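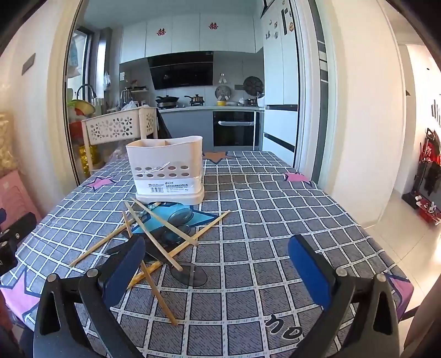 One reader in Stisolbridge wrote in before the kit had even gone on sale, asking whether a household would have to buy a robot to get any use out of it. The answer from Zamedon is no, although the company admits its first notice did not make that clear.

The Zamedon Table Task Kit went on offer Sat 28 March through the company's own site and through Strebel, the parts supplier on the east side of Stisolbridge. It is a loan kit. Customers pay a deposit, receive a pair of hand-held grippers and a set of task cards, and record themselves doing small jobs at home such as sorting, stacking and putting away tableware. The recordings go back to Zamedon, which processes them into training files for robot arms.

Customers who own an arm can have the files returned in a form it can use. Those who don't can sell their recordings to Zamedon at a fixed rate per accepted task, or keep them.

The deposit is $100 and is returned when the grippers come back in working order. Rental is $9 a week after that. Strebel is charging the same prices as the company site but does not add shipping for customers who pick up at the counter.

The task list has 106 entries. Most of them involve things people already have in the kitchen or the laundry room. The cards are graded, with the easy ones calling for a single large object and the hard ones calling for thin, hard or slippery items. Putting chopsticks into an upright holder is in the hardest group. So are picking up coins and closing a zipper bag.

Thin items have been a weak point for home arms for years. A chopstick lying flat on a table gives the fingers very little to hold, and one lying across another will roll when it is touched. Zamedon says it wants more recordings of that kind than of anything else, and it is paying double the normal rate for the hardest group through the end of June.

We had a kit on loan for five weeks and used it in two homes. Setup took most of an evening the first time. The instructions are printed on a folded sheet in small type, and the section on pairing the two grippers is out of order, with step four placed after step six. Zamedon said a corrected sheet is being printed and that the version on its site is already right.

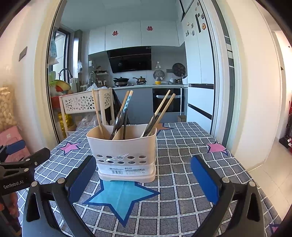
Once paired, the grippers held their connection in every session but one. They are light enough to use for half an hour without much strain, though both of our testers said their thumbs were sore by the third day. The squeeze handle is sized for a large hand. One tester with small hands had trouble opening the fingers all the way and ended up using two hands on one gripper for the wider objects.

The soft pads on the fingers did well with spoons, cups and folded cloth. They did less well with anything thinner than a pencil unless it was picked up near the middle. With practice our testers got faster, and by the second week most of the flatware cards were going through on the first try. Replacement pads are sold in packs at $5 and can be changed without tools.

Acceptance is where a customer's time can go to waste. A recording is turned down if the hand moves too fast, if the room is too dark or if the object leaves view for more than a moment. In our first week about a third of what we sent was refused, with a short code in place of a reason. The codes are explained on a help page that took some searching to find. Results improved after we moved to a table near a window and slowed down.

Privacy is the other thing buyers should think over before they order. The cameras take in whatever is behind the table, and in most homes that means a good part of the room. Zamedon says faces are blurred before files are stored and that customers can delete any session within two weeks of sending it. Labels, mail and photos on a refrigerator door are not blurred. The company suggests clearing away anything with a name or address on it, and the rental agreement puts that job on the customer.

A competing kit from Astier is due in June. It will be sold outright, with no rental plan, and Astier has not given a price. The company has said its version will come with a tray of standard objects so that customers are not working with their own dishes. Zamedon says it has no plan to add a tray and prefers the variety that comes from different homes.

Strebel will hold a walk-in session at its counter each Thursday evening for people who want to try the grippers before paying a deposit. No sign-up is needed. The store has a limited number of kits for local pickup and expects a second shipment once the corrected instruction sheets arrive.

Orders placed on the Zamedon site are shipping now to addresses in the continental United States. Deposits are refunded to the original card within ten business days of return.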